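合并之后，谁还在算那165票

2024年1月27日　本刊记者

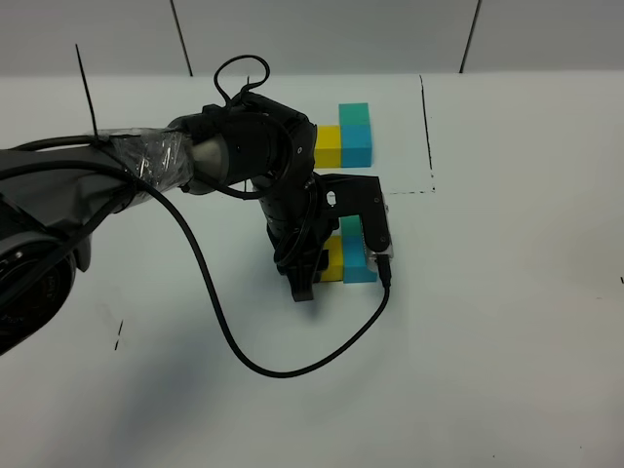
一、赢了，然后呢

Krajčí镇并入Zadum市的公投，赞成方以165票的优势过关。计票结束那天晚上，市政厅门口放了音乐，市政府的公告用了“历史性的选择”一语，隔天又改成“居民明确授权”。我把两份公告放在一起看了很久，不太明白从前一句到后一句，中间发生了什么。

165票是多数，这没有争议。法律规定过半即通过，没有要求大比分，也没有要求每个人都高兴。可是“明确”这个词应该留给更明确的事情。一个镇的一半人早上醒来，发现自己的镇公所将改名为“北部服务窗口”，另一半人觉得早该如此，这种局面可以叫通过，叫险胜，叫了结，叫明确就有些勉强。

公投在十二月举行。我在那之前和之后各去过一次Krajčí。第一次去的时候，主街两侧的灯杆上挂满了牌子，赞成的是蓝底，反对的是白底，白底的字写得比较小，站在人行道上才看得清。第二次去，牌子都摘了，铁丝还缠在灯杆上。面包店的老板娘告诉我，摘牌子的工人是从Zadum派来的，因为镇上的养护队已经“暂停新增任务”。她说这话时正在找零钱，语气很平常。我问她投的什么票，她说投了，然后就去招呼后面的人。

二、一份报告和它的标题

要理解这次公投，得从一份报告说起。去年，Zadum市政府委托一家名叫Kunier的咨询公司，做了一轮“全域倾听”。报告的封面是一片麦田，标题是《我们听见了》。正文说，公司共举办14场居民座谈，收到1768份书面意见，“绝大多数参与者对更紧密的合作持开放态度”。

这句话后来出现在赞成方的传单上、市长的致辞里、地方电台的插播中，每出现一次就短一点。到投票前一周，它变成了“绝大多数居民支持合并”。

从“参与者”到“居民”，从“合作”到“合并”，从“持开放态度”到“支持”，三处改动，哪一处都不算大。我向市政府新闻处询问是谁改的，得到的答复是“表述经过了通俗化处理”。

再说那1768份意见。报告附录里有问卷原文，我建议有兴趣的读者自己去翻。第二题问：“您是否认为Krajčí与Zadum应在公共交通、供水和冬季除雪方面加强协作？”谁会说不？住在坡上的人等除雪车等到中午，自然希望有人协作一下。第五题问：“若行政整合有助于改善上述服务，您是否愿意了解更多？”愿意了解更多的人，在报告里被归入“对整合有兴趣”。整份问卷里没有一道题直接问：您是否同意撤销镇议会。

Kunier公司给我的书面回复很客气，说问卷设计“遵循行业惯例”，目的在于“打开对话，避免过早形成对立”。我相信他们是真诚的。做这一行的人大概真的认为，把问题问清楚会造成对立。只是公投的选票恰恰就是一个问清楚的问题，而且只有两个格子。

座谈会的情况也类似。14场里，有多场安排在工作日傍晚，地点是Zadum的市立图书馆。从Krajčí坐班车去要换乘一次，散会以后末班车已经开走。主办方说可以拼车，签到表上有一栏专门登记谁的车上还有空位。我看过其中几场的记录，发言按主题整理成彩色便签的样子，“停车”“儿童游乐场”“归属感”各占一块。反对撤销镇议会的发言也在，归在“归属感”下面。

三、换了边的名单

地方政治里，最值得看的往往是那些换过立场的人。这次换边的是Banine名单。

Banine名单是Krajčí本地的一个竞选团体，名字来自镇边那条小河。它没有全国性政党撑腰，成立时只有一个主张：镇里的事镇里定。靠着这一条，它在九席的镇议会里拿到过多数。议会的会议室在消防站楼上，开会时如果楼下出警，所有人要停下来等警笛远去。名单的人喜欢讲这个细节，说这就是贴近居民。

去年夏天，名单的立场开始松动。先是一份声明，说“不排除任何有利于居民的方案”。接着是一次闭门会议，会后没有纪要。秋天，名单正式宣布支持合并，理由是镇财政“已无力独自承担老旧供水管网的更新”。

供水管网确实老。镇上的人都能指给你看哪一段路面又鼓起来了。问题在于，管网老化写进过好几届镇议会的工作计划，名单自己执政的时候也写过，当时的结论是“分段更新，量力而行”。同样的管子，同样的账，几年前推出的是自治，去年推出的是合并。我不是说后一个结论一定错，前一个也可能是拖延。我只想知道中间多出来的那个因素是什么。

坊间有一种说法，流传很广：合并协议草案里写明，在过渡期内，Krajčí原有的镇议员将转入新设的“地区咨询委员会”，津贴照旧。反对方抓住这一条，说是买来的。名单的回应是，委员会的目的在于保证“声音的连续性”，津贴只是必要的工作条件。

我看过草案，这一条确有其事。但要说它能证明什么收买，我也不信。津贴的数额不高，为了它背上骂名，从账面上看并不划算。更像是另一种情形：几个干了多年的人，累了，觉得这个镇反正撑不下去，又不愿意在自己手上关门，于是接受了一个有桌子有椅子的过渡安排。这种动机比收买更常见，也更难在竞选辩论里说清楚。

不过反对方也别太委屈。他们在整个冬天里只做了一件事，就是证明对方不诚实。至于不合并怎么办，管网的钱从哪来，除雪车坏了找谁，他们的传单上只有一行字：“我们会找到办法。”我在一场集会上听到有人追问是什么办法，台上回答说，先守住再谈。台下鼓掌。提问的人坐下了，没有鼓掌。

四、钱会省在哪里

赞成方最有力的论据是省钱。市政府的测算说，合并以后，重复的行政岗位将逐步减少，采购统一进行，管理费用下降，省下的钱投入北部地区的基础设施。

测算表做得漂亮，颜色由深到浅，柱子一年比一年矮。可是读到脚注就有点泄气了。脚注一说，测算“未计入信息系统迁移费用”。脚注二说，“未计入门牌、公文及标识更换费用”。脚注三说，节省额度“取决于自然减员速度”。最后一条脚注说，本表仅供讨论。

凡是做过合并的地方都知道，信息系统迁移从来不便宜。两边的户籍登记用的是不同厂家的软件，水费账单一个按季度一个按半年，连墓地管理都各有一套编号。把这些刨出去再算节省，就好比算搬家能省多少房租，却不算搬家公司的钱。也许几年后总账仍然是合算的，可这份表格没有资格替那几年打包票。

至于“逐步减少岗位”，Krajčí镇公所的一位办事员对我说，她已经收到意向调查表，问她是否愿意到Zadum上班。表上有三个选项：愿意；视情况而定；希望进一步沟通。她勾了第三个，因为没有第四个。读到这里的读者大概会觉得眼熟，这张表的格式和那份问卷的确很像。我没有查到它是不是同一家公司设计的，所以不下结论。

我还问了省下来的钱是否有专款安排。市政府的说法是，预算要由新一届议会决定，现在承诺等于越权。这个回答在法律上无懈可击。可竞选期间的蓝色传单上明明印着供水管、自行车道和一座翻新的游泳池。越不越权，看来要看是投票前还是投票后。

五、投票那天

公投日天气不好，下了雨夹雪。投票站设在小学体育馆，地上铺了防滑垫，入口处有人提醒大家跺跺脚再进。我在门外待了一个上午，问了不少人为什么来。

赞成的人给的理由大多很具体。有位父亲说，孩子的校车归Zadum管，出了问题他要打电话给两个地方，互相推。一对退休夫妇说他们本来就在Zadum看病、买菜、理发，不明白为什么纳税要分开。一个开货车的年轻人说，镇议会这些年除了给自己换椅子，他没看见干过什么。

反对的人也具体，但具体的是别的东西。有人提到镇图书角的开放时间，有人提到夏天的集市能不能继续占用主街，还有一位老太太反复问，将来她的地址还写不写Krajčí。工作人员告诉她会写的，写在市名后面。她说，后面。

没有人提到《我们听见了》。我问起那份报告，大多数人没听说过，有一个听说过的以为是教会的宣传册。花了公家的钱，印了麦田封面，开了14场会，最后在投票站门口没有留下什么痕迹。这件事比165票的差距更让我在意。倾听到底是给谁听的？如果居民既不知道自己被听见，也不知道听见之后得出了什么，那份报告唯一的读者就是委托它的人。

市政府会说，公投本身就是最好的倾听。这话有道理。既然如此，前面那一轮的意义何在，就更需要解释了。我猜它的作用在于铺垫，让议员们投票启动程序时手边有一个可以引用的数字。1768，听起来结实。它不分年龄，不分住址，附录里甚至写着允许同一人就不同主题多次提交。也就是说，我们连这个数字背后有多少人都不知道。

六、接下来的事

按照时间表，镇议会还要开最后几次会，主要是移交档案和了结合同。九个座位的会议室将改成什么，目前有两种意见，一种是给消防站做更衣室，一种是做小型展厅，陈列镇志和老照片。我觉得更衣室实用些，消防员们现在换衣服的地方漏风。

反对方提出了复核申请，理由是市政府在竞选期间使用公共资金印发了倾向性材料。申请书写得不算好，夹杂了太多情绪，还有两处把日期写错，法律界的朋友看了都摇头。不过核心问题是成立的：一份由纳税人付费的报告，在公投前夕被剪裁成单方面的口号，算不算影响公正？审查机关也许会说，没有证据表明它改变了结果。确实没有。差距是165票，往哪个方向都没法证明。

Banine名单的下一步则很有意思。它宣布将参加合并后的Zadum市议会选举，口号是“北部的声音”。从镇里的事镇里定，到在市里为北部说话，只隔了一个冬天。支持者说这叫务实，我倾向于等等看。地区咨询委员会只有建议权，市政府可以采纳，也可以“予以注意”。我翻了邻近几个类似机构的会议记录，“予以注意”出现得相当勤。

我并不主张小镇必须永远是小镇。有些镇太小了，小到连一份像样的招标文件都写不出来，硬撑着对谁都没好处。Krajčí也许正是这样的镇。投赞成票的那位父亲只想少打一个电话，这个愿望完全正当，将来若真能少打，合并就算有了一点成绩。可要检验这件事，得有人记录合并前打几个，合并后打几个，而目前的协议草案里没有任何一条规定怎么评估、由谁评估、多久公布一次。我问过，新闻处说评估机制“将在适当时候通过参与式方式制定”。

参与式方式，大概又是座谈和便签。如果还要发问卷，我有一个小小的建议，请把题目印在封面上，把麦田放到里面去。

离开Krajčí那天，我在车站等班车。站牌上的时刻表已经换了新的，抬头印着Zadum市公共交通，班次和原来一样，末班车的时间也一样。旁边有个中学生在看手机，我问她车准不准，她说一般晚几分钟，下雪就不一定了。

相关文章
· 镇议会撤销之后，档案归谁保管
· 公投问卷怎么问，答案就怎么来
· 地方竞选名单为何总在换立场
· 咨询委员会的建议去了哪里
· 读者来信：除雪车与门牌号

联系编辑部 | 投稿须知 | 版权所有，未经许可不得转载 | 返回顶部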